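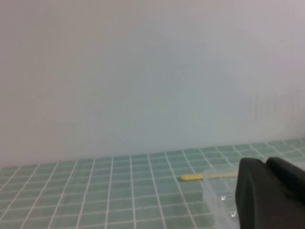
A pale wall meets a tiled surface. Features, August 2023.

The Birthday Postcard and Other Things We Take on Faith

By Embla Viklund

The postcard came from a tire shop I have visited once. It wished me a happy birthday, offered me a discount on an alignment, and had my first name printed in a typeface meant to look like handwriting. My birthday was five months away.

I called the shop, which is on the main road through Ilton, and asked where the date came from. The manager was friendly and had no idea. He bought the list from a company called Trirdale, he said, and Trirdale guaranteed it. I asked what the guarantee covered. He went to find the contract, came back, and read me a sentence promising that the records were "refreshed on a rolling basis." He read it twice, the second time more slowly.

Birthday mail is an old corner of direct marketing and a loyal one. Restaurants swear by it. So do dentists, car washes and at least two bowling alleys that wrote back to me. The pitch is easy to follow: people like being remembered, they go out on their birthdays, and they bring friends who pay full price. A seller of lists will tell you that a birthday offer beats an ordinary coupon every time. Ask how that was measured and the talk gets vague.

Trirdale's sales sheet, which the tire shop forwarded to me, claims a redemption rate of 8 percent. That would be a wonderful number. It has no footnote. When I asked for the study behind it, a sales representative told me it was a blended figure drawn from "engaged categories." I asked which categories were not engaged. She said she would check with the data team, and I am still waiting to hear from the data team.

So I went looking for someone who had kept score. Zamudio, a family restaurant a few miles from the tire shop, had mailed 1000 birthday cards from a rented list, each good for a free dessert. The owner kept every card that came back in a shoebox under the register, and she let me go through it. There were 69. Close to the promised rate, then, and she was pleased with it for most of a year.

Then she started asking people. Her servers were told to find out, politely, whether the guest had eaten there before. Nearly all of them had. They were regulars, and many said they would have come in that week anyway. She had paid for printing, postage and the rental of names in order to give cake to customers who were already hers. Maybe some of them ordered more than usual. Maybe a few of them brought the friends. Her register couldn't tell her, and the list company had never suggested she hold back part of the mailing and see what those people did without a card.

This is the test that matters, and it is not hard to run. You split the list at random, mail to one part, leave the other alone, and compare sales from both. Any mail house can do it. I asked several list sellers whether they recommend it to small clients. One said small clients find it confusing. Another said it would be a shame to leave money on the table, which assumes the answer to the question being asked.

The birthdays themselves are a second problem. Umetti, a small mail house that handles lists from several suppliers, agreed to compare one rented file against dates that customers of a local gym had supplied on their own membership forms. Of the people who appeared on both, 476 had birthdays that didn't match. Some were off by a day or two, which a customer would forgive. Others had January 1, the date a web form gives you when you can't be bothered to scroll. A good many were in the wrong season altogether, like mine.

Umetti's production manager was not shocked. Dates get picked up from sweepstakes entries, warranty cards and online accounts, and people lie on all three. I lie on all three. The records are then merged, and when two sources disagree, software picks one. What reaches the tire shop is a clean column with no sign of the argument that went into it.

None of this proves that birthday mail is a waste. A business that asks its own customers for the date and mails them something worth having may do well. The owner of Zamudio now keeps a sign-up book by the door and mails only to the names in it. Her print bill is smaller. She thinks the response is better, but she hasn't run a holdout either, and when I pointed that out she gave me a look I probably deserved.

She plans to try one in September, leaving out every fourth name in the book. I asked the tire shop if it would do the same. The manager said he had already signed up with Trirdale for another year, at a discount, and that the new package included half-birthdays.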